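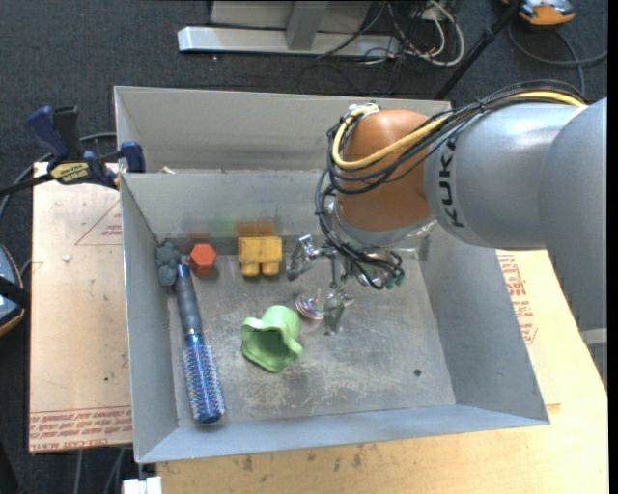 Why does it rain more on one side of a mountain?

Clouds are lazy about luggage. When wind blows damp air in from the sea, the air carries its water as a gas you can't see. Then it meets a mountain and has to climb.

Air cools as it goes up, and cool air can't hold on to as much water. So it drops some – usually on the town of Carnside, which gets nearly 3000 millimeters of rain a year and sells a lot of boots.

By the time the air slides down the far side, it has little left to drop. It warms up again, too, so the clouds fade away. Kutatico, on that side, gets 200 millimeters. Dry places like this are in what's called a rain shadow.

Omar Karam, age 11, lives in Carnside and has asked whether the mountain could be moved. We looked into it. It could not.

Try it: breathe on a cold window. Your damp breath cools and turns into tiny drops. You are now a very small weather system. Please wipe the glass.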